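Storing garbage bag rolls and other small stuff without a pantry
3 min read

Kaja Vanags
Hi everyone! I moved into a smaller apartment in November (the kitchen has one decent cupboard and a stretch of counter, and that's the whole kitchen) and I'm slowly losing my mind over the little disposable things. Garbage bags, toothpicks, rubber bands, sandwich bags, birthday candles, all of it. At my old place they lived in a deep drawer and I never gave them a thought. Now the garbage bags roll to the back of the cupboard, and I end up buying more because I think I've run out. Last week I pulled everything out and found 7 rolls of bags, in two sizes, most of them already started.

I don't want to spend much, 40 dollars at the very most, and I rent, so I can't put screws in the cupboard doors. How do you all keep this kind of thing where you can find it?

Joaquim Tavares
Hello Kaja, and welcome to small kitchens! I've been in one for a good many years now and have tried most of the things they sell for this, including a door rack from Guvis that dropped off in the night and scared the dog half to death. What I came back to in the end was plain plastic trays with a bit of a rim, one color for each kind of thing. Yellow is bags, red is the small table things like toothpicks. I got mine at the Tjoa store out on Fekbridge Road, but any shallow tray will do, and you may well have a couple under a plant somewhere.

The other half of it is standing the rolls up on their ends. Lying down they wander off and unwind themselves, and you can't tell one from the next. Standing up, a narrow roll and a wide one sit together nicely, and you can look down and see how tightly they're wound. If a roll won't behave, a bit of clear tape around it helps, and it peels off again when you want a bag. 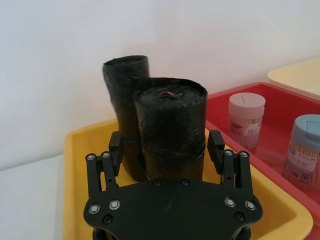 How I'd go about it in your cupboard

1. Take everything out first, and I do mean everything, even the things you're sure about. Wipe the shelf while you have the chance.

2. Put the bags of one size together and finish the started rolls before you open a new one. With seven of them you won't need to shop for a good long while!

3. Measure the shelf height before you buy any trays. Tall kitchen bags stood on end can be taller than you'd think, and my first try wouldn't go under the shelf at all.

4. Keep the trays at the front, side by side, with the heavier things behind. You can slide a whole tray out, take what you need, and push it back.

5. Leave a little room in each one. I used to cram mine — then I'd have to unpack the lot to get at a toothpick.

Two trays should be plenty to start with, and you'll have most of your money left over. Let us know how you get on.

cisholm_kitchen
just keep the spare roll in the bottom of the trash can under the bag. done

Comments

Kaja Vanags: Thank you both! I measured and the tall bags fit standing up with a finger to spare. I had an old baking tray that's doing the job until I get to the store.

marnie_b: We had a box of 100 toothpicks open up inside a drawer once, so I'm all for a tray with a rim.

oldport: The bottom of the can works until the bag leaks. Ask me how I know.

Contact us | Copyright Cisholm Home Help | Back to top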